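What I learned from selling the Wotville house

6 January 2019

The sale on the Wotville house closed two days ago, so I can finally write this up. It was on the market for 44 days. The agent had told me to expect longer, and I had already made my peace with paying for heat through January in a place I didn't live in.

I listed with Grustel after talking to Manninen as well. The fees were close. Grustel won because Lempi Pelkonen answered her own phone and had sold 9 houses in that part of town. She walked through every room with a notepad and told me to leave the kitchen alone. I had a quote for new counters sitting in my email and was ready to sign it.
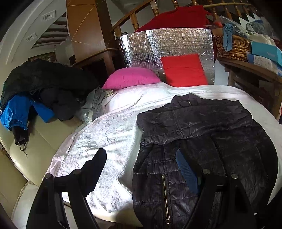 The first offer came in low and wanted us to cover closing costs too. I said no. The second was better, but the inspector found a slow leak under the upstairs bath, and the buyers asked for a credit. We went back and forth for a few days and settled on $1,000 – less than I had feared, more than the plumber would have charged me in the fall if I had called him.

If I did it again, I would pay for my own inspection before listing. I would also read the disclosure forms earlier. There are a lot of them, and one asks for the year of the roof, which took me an entire evening to find.

Next is the Brondora condo. The tenant's lease is up in the spring and I haven't decided whether to renew it or sell.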